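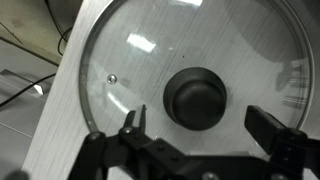

Litomlow Shared Kitchen – Frequently Asked Questions

Last updated Thursday, October 24, 2019

Who can book the kitchen?
Anyone over 18 who has finished the one-hour orientation. You do not have to live in Litomlow. Small food businesses need a county permit on file before their first booking, and we can't accept a pending application.

How do I sign up for orientation?
Call the office and ask for extension 41. Orientation is held twice a month in the main kitchen. Wear closed shoes. Bring a photo ID and, if you have one, your food handler card.

How long is a booking?
The shortest is three hours and the longest is ten. Setup and cleanup count as part of your time. If the next group is waiting at the door, your time is up.

What does it cost?
Hourly rates are posted at the front desk and change each April. There is also a refundable deposit of $400 for business users. Home cooks and community groups do not pay a deposit.

What equipment is included?
Two six-burner ranges, a convection oven, a 20-quart mixer, a three-basin sink, and the pots, pans and sheet trays on the open shelves. Knives are not included. Please bring your own.

Can I store food between bookings?
Yes, if you rent a shelf. Dry shelves and cooler shelves are rented by the month. Label everything with your name and the date. Unlabeled food is thrown out on the first of the month.

Something was broken or missing when I arrived. What should I do?
Write it in the log by the door before you start cooking. If it isn't in the log, we have to assume it happened during your booking. Missing small parts – knobs, gaskets, mixer pins – should be logged too.

Can I bring children?
Not into the cooking area. There is a table in the hallway they can use if another adult is with them.

How do I cancel?
Call or email at least 48 hours ahead for a full credit. With less notice you lose half the booking fee. If we have to close the kitchen, you get all of it back.

Is there parking?
There are six spaces behind the building on the Zunisow Street side. Loading is allowed at the side door for 15 minutes. Do not block the bakery's gate.

How do I get into the building after hours?
You will be given a door code with your booking confirmation. It works from 15 minutes before your start time until your booking ends. Codes can't be shared or reused.

Who do I contact with other questions?
Siham Qaisi, kitchen manager, at the front office, weekdays from 9 to 3. Messages left after 3 are returned the next business day.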